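Journal > Household Matters > Laundry and Linen

On Washing Less, and Washing Better

The present entry concerns the care of everyday clothing, a subject to which this journal has returned more often than its author once expected. Readers who followed the July entries on table linen will recall that a second piece, on garments, was promised.

In the first year after moving to Clarkcombe, I kept a written record of the household wash. The total came to 415 loads for two adults. On reviewing the record, I found that a large share of those loads contained clothing worn for a single afternoon. The following practices were adopted as a result and remain in force.

Outer garments are aired overnight before any decision is made about washing them. Wool sweaters are aired for two nights. A sweater that still smells of cooking on the third morning is washed by hand in cool water, pressed in a towel and dried flat.

Knit sportswear is washed after each wearing, in cold water, turned inside out. Fabric softener is not used. Ermelinda Gouveia, who operated the laundry on Stondley Road for many years, advised me that softener leaves a coating on such fabrics and that odor clings to it. I have followed her advice and have had no cause to regret it. White vinegar may be added to the rinse — half a cup is sufficient.

Cotton shirts are shaken out firmly before they are hung. This step takes a few seconds per shirt and has reduced ironing in this house to one short session each week. Collars are treated with plain bar soap and a soft brush the evening before.

Loretta Van Dusen has written to ask whether towels should be washed with clothing. My practice is to keep them apart. Towels shed lint, and they require a longer cycle than most shirts can withstand over time. Her second question, regarding the removal of candle wax from a wool blanket, will receive a reply once I have tried the method she describes on a piece of scrap.

Clean laundry should be folded on the day it dries. Garments left in a heap overnight acquire creases that folding will not remove, and the heap tends to grow. A clear table is preferable to a bed for this work, given its height and firmness.

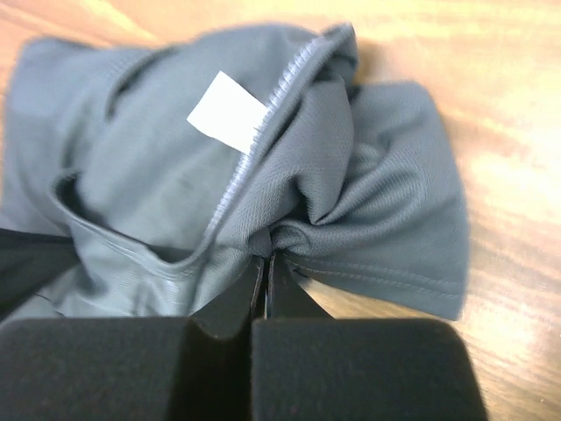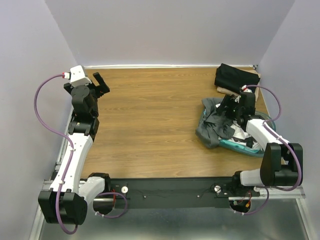
A gray knit garment on the tabletop, first picture; fabric items toward the upper right corner of the table, second picture.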